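3.2 What people looked at first

I'll admit I went into this part of the study expecting the processor to get all the attention (it's the bit everyone has heard of!), and I was quite wrong. Of the 3,369 remarks we noted down while people sat with the side off an old desktop, 450 were about the memory slots, and only 276 were about the socket. Lorna Drummond, who coded the remarks with me, thinks it's down to shape. The slots are long, they sit in a row, and they have clips at the ends that look as if they want pressing. The socket has its metal lever, but several people took that for part of the case and left it well alone.

Colour came up far more than I'd planned for, too. I hadn't given it a heading on the coding sheet, so Murdo Urquhart and I had to go back through the lot in May and add one. On a green board people tended to talk about the green first and the parts second, and the fine tracks got called roads, rivers and, once, knitting. I've kept those words as they were spoken, and they come back in section 4. Figure 3 gives an idea of the area most of the talk was about. 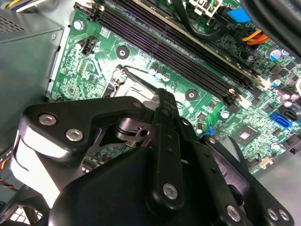

p. 276
Figure 3. Memory slots with white retention clips, and the metal lever by the processor socket, on a green desktop motherboard.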